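Let me keep my old stuff, and let me fix it

I got into a fight with a toaster oven in the spring, and I lost. It was a Brasa, the four-slice one, and the little spring that holds the door shut had let go. A spring! I've got a coffee can full of springs in the garage. But the back panel was held on with those screws that have the weird three-wing heads, and once I'd finally bought the bit for them (seventeen dollars, thank you very much) I found the door hinge was riveted to the body. So the whole works went to the depot, and I've been grumpy ever since.

I'm not a handy person, let me say that up front. I grew up in Gurkholm, where everyone's dad had a workbench and an opinion, and mine mostly had the opinion. But even we fixed things. The kettle got a new cord. The chesterfield got re-webbed. There was a fellow at the back of the hardware store who'd put a new element in your stove for the price of the element and a bit of gossip. You didn't think of it as a virtue or a movement or anything, it was just Saturday. 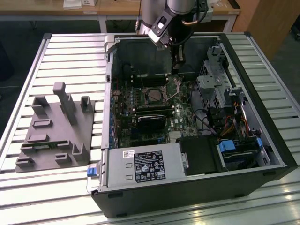 What bugs me most is how much of it comes down to whether the thing opens at all. My neighbours and I bought the same dishwasher, a Koutsoukos, the same week and on the same sale, and both of them quit within a year of the warranty running out. Hers was a pump, mine was a latch. We were both told it'd be cheaper to buy new. Meanwhile, the plain old desktop computer tower might be the friendliest appliance ever sold to the public. Take the side panel off, lay it down, and there's the green motherboard with the square socket where the processor goes and a little silver lever to hold it in. A lever! You lift it with your finger. I put more memory in one myself years ago, with the manual propped against the sugar bowl, and it was easier than changing the bag in our vacuum. Somebody sat down and decided that people would want to get in there. I wish that person would go and have a word with the dishwasher folks.

Now, I know the arguments on the other side, because my brother-in-law makes all of them at Thanksgiving. Things are cheaper now, he says, and he's right. He's kept the receipt for his first microwave, and it was $453, which was serious money then. You can get one for $80 at the superstore today, and it'll heat your soup just as well. He also says that sealed things are safer, and that he doesn't want me poking at a capacitor with a butter knife. Fair enough. I don't want me doing that either.

But cheap for whom, and for how long? I added it up one night when I couldn't sleep. In the time my mother owned one stand mixer, I've owned four, and the four came to $741 before tax. Hers still works. It weighs as much as a Labrador and it's the colour of pea soup, and when the brushes wore out she got new ones in the mail and my aunt put them in at the kitchen table.
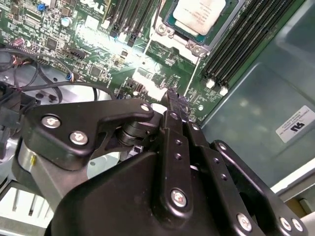 And it isn't only the money, either. There's a kind of confidence you get from having opened something up and closed it again and had it still work. I see it with my niece and her bike. She replaced her own brake cable over the long weekend and she's been walking around like she built the railway. I'd hate for that feeling to be something you can only get from a bike.

So what do I want? Not a lot, really. I want ordinary screws. I want the parts for sale, to me, at a price that isn't a joke, for as long as a reasonable person would expect to own the thing. I want a sheet of paper in the box showing how it comes apart. Pikero used to print one inside the lid of their sewing machines, with a drawing of where the oil goes and everything, and I don't recall anybody being hurt by it.

If a law is what it takes, then fine, pass a law, and I'll write to my MP in my best handwriting. In the meantime I'm shopping for a toaster oven, and I'm the woman in aisle nine turning all the floor models upside down to look at the screws.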